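Ticket: Audio guide stops in the Nulwood aquarium hall
Status: open

Since Wednesday the Hunari audio guide stops at station 16, before the story of the seahorses. Children press the button again and hear only the welcome. I have changed the battery and restarted two times. 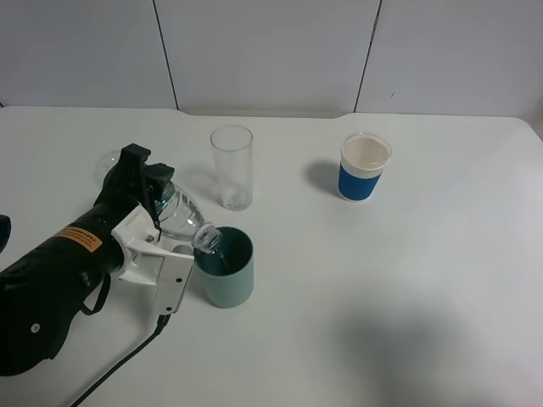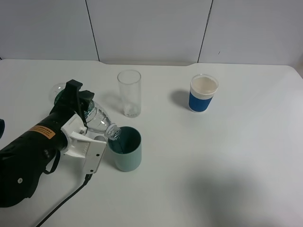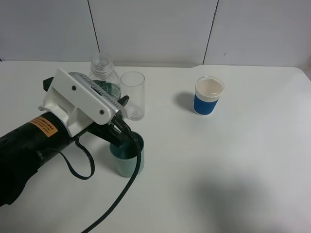
Reply from Ornesine support: Please check the volume file first. If it is set over 68, the player skips the long stories. Set it to 30 and write to us which stations still stop.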